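Polow Residents' Association: Shared Kitchen Hours

Beginning in August, the shared kitchen at Arancibia House will be open to members until 10 p.m. Bookings are limited to 2 hours per household, and a refundable deposit of $25 is payable at the office. Revenue from last year's bookings came to $2,688 and has been set aside for repairs to the laundry room.

Members are asked to wipe down counters and take leftover food home.
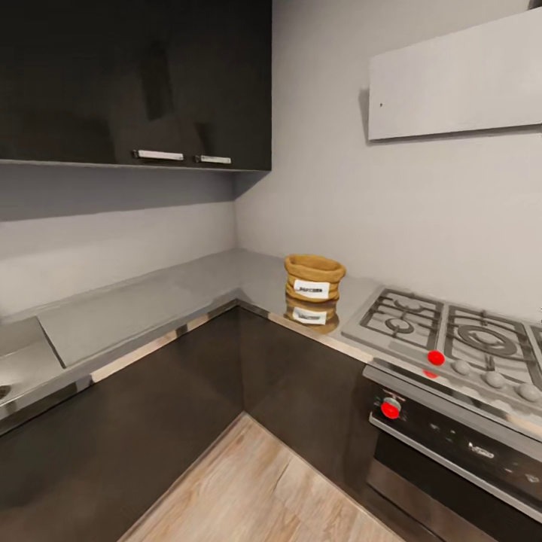

Steven wrote to ask whether unused hours could be carried over to the next month. They may not.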